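The Cutting End of the Kitchen

Most home cooks in Flindale own more knives than they use. At the Sornotdale flea market, which fills the old bus lot every weekend in June, a whole row of tables is given over to them: bread knives, boning knives, steak knives still in their cardboard sleeves, cleavers with chipped corners. They sell for a few dollars each. The people who buy them usually have a drawer full at home already.

Cutting food is the part of cooking that gets the least attention in recipes. A recipe says "two carrots, sliced" and moves on, as if the slicing happened at the store. For a weeknight dinner it can take longer than the time at the stove. The Shokri cooking school in Grornbridge runs an evening class that covers nothing else. Students spend the first session on one vegetable and go home with a bag of it.

The class starts with the knife. A wide, flat blade suits anything long that has to be divided into pieces, because the broad side keeps the cut straight all the way down. Narrow blades are better for peeling and for working around a pit or a core. The school keeps 22 knives on a wall rack, and by the end of the course most students reach for the same two or three.

After that comes the other hand, the one without the knife. Food that rolls has to be held still, and long food rolls more than people expect. Corn is the usual trouble. An ear is round, bumpy and hard in the middle, and it moves as soon as the blade touches it. The school teaches students to press down from the top with the fingertips, well clear of the cut, and to let the blade come to the food at its own pace. Squeezing from the sides is less steady.

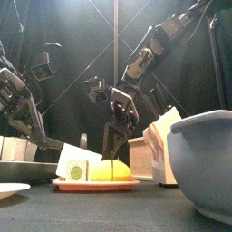

Then there is the question of what to cut on. Cookbooks say a board, and a board is right for anything that takes real force. In practice a lot of small cutting happens on whatever is already out. A banana gets sliced over the cereal bowl. Leftovers get halved on the dinner plate. A shallow plate with a raised rim will hold the juice from a peach and stop the pieces from sliding onto the table, and there is one less thing to wash. The drawback is that a hard plate dulls an edge quickly. Anyone who cuts on plates every day should plan to sharpen more often, or keep one cheap knife for the job.

A tray off to one side is the other habit the school tries to pass on. Cut pieces go onto it as they are finished, and the working area stays clear for the next item. Restaurant kitchens do this without thinking. At home, the pieces tend to pile up against the blade until some of them end up on the floor.

Children can learn most of this earlier than their parents assume. The school's Saturday group begins with play food, the kind that comes in two halves and separates under a dull blade. It gives them the order of things: set it down, hold it, line up the blade, press. Soft foods follow, then a small serrated knife, with an adult at the table throughout.

The evening class costs $30 a session, with ingredients included. Students bring an apron and a container with a lid. Knives from home are welcome, and the instructors will look at the edges before the lesson begins. Most of them need sharpening.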